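How Does a Robot Know What to Pick Up First?

Hi again, Kavivik kids! Last time I wrote about wheels, and a lot of you wrote back to say wheels are fine but what you really want to know is how a robot thinks. One reader, who is nine, asked me, "If you tell a robot to tidy up, how does it know where to start?" I love this question. I write robot software for a living and I still argue about it with my friend Cúc Đàm at lunch.

Let's start with you. Say there's fruit all over the kitchen table and somebody tells you to pick it up. You look, you grab, you're done! It feels like one job. For a computer it's a whole pile of jobs, and each one needs its own piece of software.

The first job is called perception. It's a fancy word for working out what's out there. A camera gives the computer a picture, but to the computer a picture is only a giant grid of numbers. Every tiny dot has numbers that say how red, how green and how blue it is. There is no number that says "tomato." The software has to hunt through all those dots and find groups that belong together.

Color helps a lot. If there's a patch of red dots in a roundish shape, that might be a tomato! But color can fool you, too. Tomatoes can be green. And what if the tablecloth has a big yellow circle printed on it? You know right away that you can't pick up a circle that's part of the cloth. The software has to learn that, and the first program I ever wrote for this (I named it Perrin) would have tried to grab it all day long. Shadows are another trick. A shadow falling across a cloth can look like an edge, and a program that sees an edge may think it has found a thing.

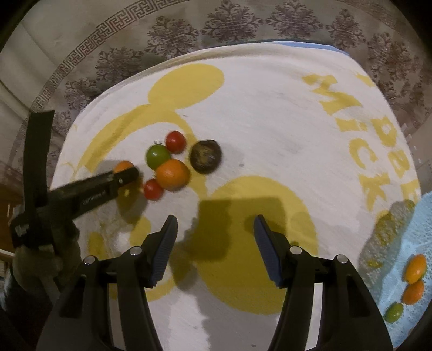

So how does software get better at this? Mostly by practice, the same way you got better at catching a ball. People do the job while a camera records it, and then the computer studies what the camera saw and what the hands did. With our program Restov we began with 56 recordings and it was pretty terrible. When we got to 151 it was a lot less terrible! It needs all kinds of fruit in all kinds of spots, or it will only learn one table by heart.

The second job is planning. Now the computer thinks it knows where the fruit is, and it has to choose. Do you take the closest one? The biggest one? I like to start with a piece that's sitting by itself, because there's room to get a finger on each side. When fruits are touching, you can bump one and send its neighbor rolling away. Cúc says that's too fussy and you should take the nearest one and look again afterward. We tried it both ways, and her way was faster, but mine dropped fewer things on the floor. (We're still arguing.)

A plan also needs a path. The gripper has to open wide enough, come in without knocking into anything, and stop in the right place. If there are two grippers, the planner has to keep them from crashing into each other.

The third job is control, and it's my favorite. Control software is the part that does the moving and keeps checking. It says, "Go a little left. Too far, come back. Now squeeze." It does this over and over, many times every second. Squeezing is the hard bit. Too little and the fruit slips out. Too much and you've made sauce. Stojan Babić, who sits at the desk next to mine, has cleaned up plenty of sauce.

Want to try being the software? You need a friend, a blindfold and 5 small things that won't break. Rolled-up socks are perfect.

Spread the socks out on a table. Your friend puts on the blindfold and is the control software. You're perception and planning, so you do the looking and the choosing, and you can only use words like "left," "forward," "down" and "squeeze." No touching, and no saying "over there"!

My niece and I needed 45 instructions to get one sock into a bowl. Then we swapped, and I was even worse. If you beat us, write in and tell me which sock you went for first.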